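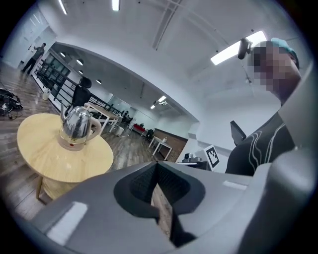 # Moltside Poems: plain-text edition

Category: Poetry / Texts and Data

This repository holds the text of the Moltside poems, a sequence of 82 short poems first printed as a stapled pamphlet by Asico and later reprinted, with changes, in the magazine Gonix. The two printings differ in 9 poems. Both versions of those are kept.

## Contents

- `poems/` has one file per poem, numbered in pamphlet order
- `variants/` has the 9 Gonix texts that differ
- `notes.csv` has line-by-line notes, 395 rows
- `order.txt` gives the Gonix running order

## Transcription

Line breaks and stanza breaks follow the pamphlet. Indents are kept as spaces, four to each step. Where a long line was turned over because the page was too narrow, it has been joined back into one line and the spot marked in `notes.csv`.

Spelling is left alone, including "grey" and "gray" in the same poem (number 31). Two plain misprints were fixed and are listed at the top of the notes. 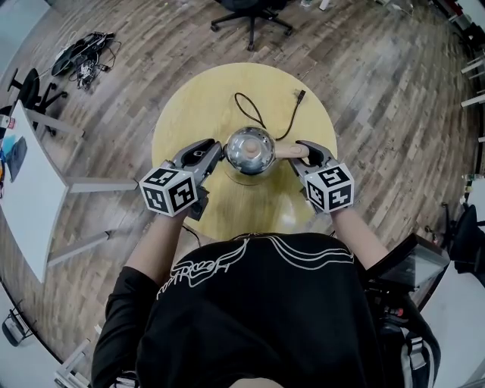

The notes use a small set of subject tags, and most questions we get are about those. A tag goes on a line only when the thing is named or plainly meant, so "kitchen" is never added just for mood. Reflections have their own tag, `mirror`, and it covers any polished surface that gives back what is near it, the way the chrome dome on the round table does. Windows at night are tagged `mirror` too. Water is tagged `water` even when it reflects.

## Known problems

Poem 58 ends at the foot of a page and may or may not have a stanza break before the last couplet. We left it closed up. The Gonix text of poem 12 was taken from a photocopy with a faint right margin, and two commas there are guesses.

## Citing

Cite as: Moltside Poems, plain-text edition, Ionescu Archive, version of 6 May 2021. Please give the poem number and say which printing you are quoting. The next check against the pamphlet is planned for November.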